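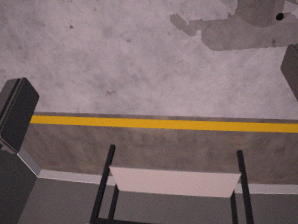 May
by Meifang Yin

My uncle had promised the Feltley Seed Exchange a machine that could move seedlings, and he had promised it in my hearing, so by the usual rules of the family it was also my promise. We went down to the Brumside shop on Friday night with a thermos and a folder of settings he'd printed out and then spilled soup on.

"Piras is up," he said. Piras was the software. It ran the arms in a pretend room before you were allowed to run them in a real one, and my uncle had spent weeks on the pretend room. He'd given it stains on the floor. He'd given it a yellow safety line, though the only people in there to be kept safe were us, and we were sitting in chairs.

"Does it do anything yet?" I asked.

"It has shadows," he said, a little hurt.

The job was simple enough to explain to the Seed Exchange, which was how we'd gotten into trouble. A white rack sat on one side of a plate full of little holes. A black pad lay on the other side, with white corners to show where things should land. Pick up from here, put down over there. A toddler could do it, and my cousin's toddler had, several times, with the car keys.

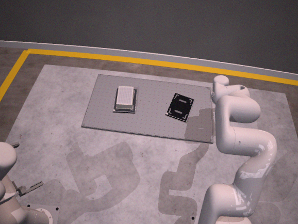 Last changed: Friday, 11:52 p.m.

My uncle pressed the space bar. The right arm considered the pad. Then it considered my uncle, or it would have if it had been given anything to consider with, and it stayed where it was.

"It's thinking," he said.

"It's stuck."

"You were stuck on long division for a year and we never used that word."

He opened the folder. Attempt 26 was on the top sheet, under the soup. He had paid $500 for a used Plalulance controller on the grounds that it would end exactly this sort of evening, and it now sat on the bench with its fan going, warming his sandwich. I read him numbers and he typed them in. When I read one wrong he typed that in too, and the left arm made a sweeping gesture like a waiter showing us a bad table.

"Leave it," he said. "I like that."

By midnight we'd built a second room, because he had decided the first one was discouraging. The new one had a pallet rack in it and shelves with boxes on them. I asked what was in the boxes. He said nothing was in the boxes, they were for morale. 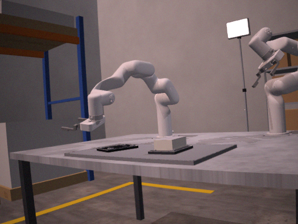

He spent almost 40 minutes on the shelving and I ate the warm half of the sandwich. My aunt called at 2 to ask whether the seedlings were moving.

"They're in position," said my uncle.

"Are they real?"

He held the phone against his sweater and looked at me. I looked at the arms, each with its fingers open.

"Tell her the table is very good," I said.

He told her. There was a long quiet on the line, and then she asked him to bring home milk.

Comments

gritbin: The uncle is my father with a different hobby. His was a pontoon boat.

Lorna T.: Did the seedlings ever get moved or do I have to wait for part two

Meifang Yin: My aunt moved them. She used a cookie sheet.

solderdad: As someone who once spent a weekend on the floor texture, I don't see what's funny about the floor texture.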